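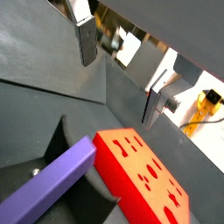
Page last changed: Jul 1, 2018

HOLZER SETTLEMENT
Minutes of the ordinary meeting of the trustees, held at the Uvley office

Present: the Chair; the professional trustee; the family trustee; the lay trustee.
In attendance: the solicitor to the trust; the accountant; the clerk (minutes).
Apologies: the agent for the literary and screen rights, who had sent a written report.

The meeting was quorate under the deed. The family trustee declared an interest in the Uvley house and in any payment to the children of the first marriage, and did not vote on either matter.

Minutes of the previous meeting
Agreed as a correct record, subject to one change. Under "Royalties", the words "all series" to read "all series of Bromine made before the date of the will". The clerk to alter the signed copy and have the alteration initialled.

Matters arising
The letter of wishes had been found among the papers returned by the former agent. It is signed but not witnessed. The solicitor confirmed that a letter of wishes does not need a witness and does not bind the trustees, who should read it alongside the will and record that they have done so. Each trustee confirmed having read it.

The bank mandate has been changed. The late settlor's own account is closed and the balance has been moved to the trust's deposit account.

The request from a magazine for an interview on the value of the estate had been declined by the clerk as instructed. Further requests to be answered with the same wording.

Reading of clause 6
The solicitor spoke to the note circulated beforehand. Clause 6 leaves "my share in the programmes" to the surviving husband for life and then to the children in equal parts. The question is whether "my share" covers only the acting royalties or also the settlor's holding in Nisodska, the company which made Bromine and still licenses it abroad.

The solicitor's view was that the wider reading is the more likely. The settlor was paid partly in shares for the first series, and the draft will on file uses "programmes" and "company" in the same sense. The accountant pointed out that the wider reading moves the dividend income from the residue to the husband for his lifetime, and that the children's interim payments have so far been worked out on the narrower reading.

The professional trustee asked whether the parties could settle the point between them by deed. The solicitor said they could, as all the beneficiaries are adults, but that each side should take its own advice and the trustees should not be seen to favour either.

Resolved: to obtain a written opinion from counsel on clause 6, the cost to be met from residue.
Resolved: that no further interim payment be made out of dividend income until the opinion has been received. Payments out of rent and deposit interest are not affected.

Royalties and licences
The agent's report was taken as read. Repeat fees for Bromine were received for 19 episodes in the period. Statements for two of the overseas licences are still missing. The agent has asked Nisodska for them in writing and recommends using the audit clause in the contract if nothing is received by the next meeting.

The accountant noted that tax had been withheld at source on one overseas payment at the full rate. A reduced rate should apply under the treaty, but the claim form was sent in the settlor's name and was rejected. A fresh claim will be made in the name of the trustees.

An approach has been received for the use of clips in a documentary on the making of the series. The clips belong to Nisodska, but the performer's consent passes to the estate. The trustees had no objection in principle. The lay trustee asked that the consent be limited to the finished film and its trailer, and should not extend to still pictures sold separately.

Resolved: to authorise the agent to agree terms on that footing, the signed consent to be lodged with the clerk.

Uvley house
The surviving husband has the right to live in the house for as long as he wishes. He has told the trustees in writing that he intends to stay. The deed makes the occupier responsible for ordinary upkeep and the trust for the structure and the insurance.

The surveyor's report lists repairs to the rear chimney and the valley gutter as structural. Redecoration of the hall is listed as ordinary upkeep and will be for the occupier. The insurer has asked for a fresh rebuilding valuation before renewal.

Resolved (family trustee not voting): to accept the lower of the tenders for the chimney and gutter.
Resolved (family trustee not voting): to instruct the valuation.

Costumes and personal effects
The inventory is complete apart from the contents of the lock-up. Items marked in the settlor's own hand for particular people have been handed over against receipt. The costumes from Bromine were hired for the first series and bought outright afterwards, so title to the earlier pieces is uncertain. They are to stay in store and are not to be lent or shown until Nisodska has replied on ownership.

The clerk reported that the store requires a new signed list of those allowed access. The Chair and the clerk to be named.

Accounts
Draft accounts were tabled. The accountant asked for two corrections: legal fees for the grant to be moved from income to capital, and the rent received in advance to be carried forward. Approved as corrected, for signature by the Chair.

Any other business
The deed requires trustees' papers to be kept at the registered address. Copies held elsewhere to be returned to the clerk or destroyed.

Next meeting
September, at the Uvley office, on a date to be fixed once counsel's opinion is to hand.

Signed as a correct record: ................ Chair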